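Tuesday, gripper notes, carrying on from the last page

Right, so the time alignment thing. I spent most of the morning convinced the pose tracker was drifting again and it wasn't the tracker at all. The left and right streams were being stamped by two different clocks, and Drakico (our loader, for whoever reads this after me) was happily pairing them by index. Drop one image on the left side and everything after it is off by one, for ever. On a slow reach you'd never spot it. On anything two-handed the left fingers close before they get to the packet, at least according to the log!

Fix is in the besotgate branch. It now matches on nearest stamp and throws the pair away if the gap is over 28 ms. Re-ran the whole May set, 2,661 pairs in the test slice, and lost 472 of them, which hurts more than I'd hoped. Most of the losses sit in 6 recordings, all from the older left unit, so I'm inclined to bin those and keep the threshold where it is. Lech wants to interpolate instead. I'm not keen - interpolated poses are fine, but you can't interpolate a picture, and the policy eats both.

Second thing, finger width. The estimator reads the gap between the fingertips and it goes daft on crisp packets and the like. Shiny, bendy, the edge folds over the finger and the width jumps to fully open for a few samples, then back. I put a median filter on it as a stopgap (window of five, don't copy this into the live controller, the lag is horrid). Proper answer is probably to mask out the bag and fit the finger outline only.

Snack packets on the kitchen set, both grippers going. I've been using this one to check the width masks, with the front gripper's fingers on the edge of a bag and the left one reaching for the blue crackers:
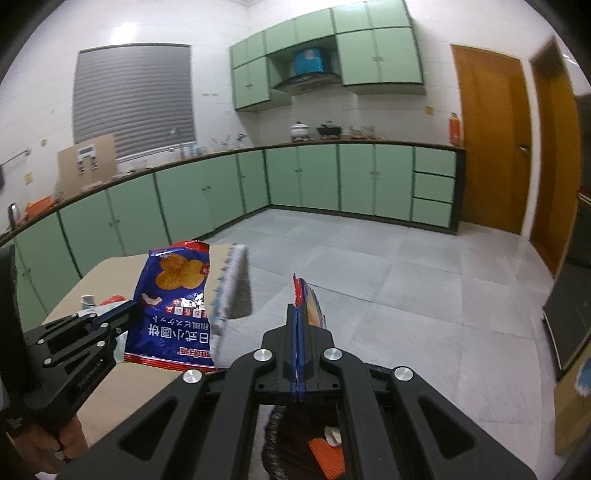

Cyprian Michalski reckons the mask is the wrong place to start. His note on the draft says the width signal should come with a confidence, and the planner should simply hold its last grip command whenever that drops, so a bad reading costs us a short pause and no more. He'd also like the raw widths kept next to the filtered ones, otherwise we can't compare later.

Fair on the raw widths, I'll add a column. Holding the last command worries me a bit if the bag is slipping at the time, but I'll try it in replay first.

To do: confidence column, re-export to Wovitz, ask Lech which left unit is the old one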